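### 3.2 How viewers read a reference as canon

In the first part of the study we asked whether a short spoken reference is enough for viewers to believe that two film series share one world. Earlier work by Fothergill and Lambert treats such references as jokes, which have no effect on the story. We do not fully agree with this view. A joke can also be remembered, and after some years the audience may use it as evidence.

Our material is the fictional superhero series *Bovberg* and its later spin-off *Hesex*. The two series had different owners until the studio Deligiannis bought both. We collected 142 posts from one fan forum, all written in June, before the third *Hesex* film was announced. Two coders, Ozan Polat and Beryl Bickerstaff, read every post separately and marked each claim as "canon", "not canon" or "open".

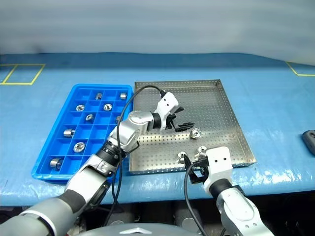 Posts marked "open" were the most difficult to code. Many writers say first that a scene cannot be canon, and then explain how it could become canon with one line of dialogue. In these cases we followed the last statement of the writer. The coders disagreed on seven posts, and these were discussed with a third reader, Zakhar Nechyporuk, until one mark was chosen.

The scene which is named most often is the deleted harbour scene of the first *Hesex* film. It was never shown in cinemas, but it was included on the home release. In this scene a guard wears the badge of the *Bovberg* police. Of all the posts, 90 mention the badge — more than mention the main villain of the film.

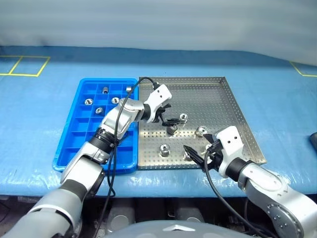 The badge also shows a problem with the word "deleted". For some fans a deleted scene is still a part of the film, only placed somewhere else. For others it has the same value as an early script, and the writers of the next film are free to forget it. The forum has no common rule on this matter, and the same person may use both arguments in one thread.

**Figure 2.** Share of claims marked "canon", "not canon" and "open", by type of source (cinema version, deleted scene, interview).

As Figure 2 shows, claims based on interviews are seldom marked "canon", even when the director is quoted directly. Claims based on deleted scenes lie between the two other types. We return to this order in Section 4, where the posts written after the announcement are compared with the present set.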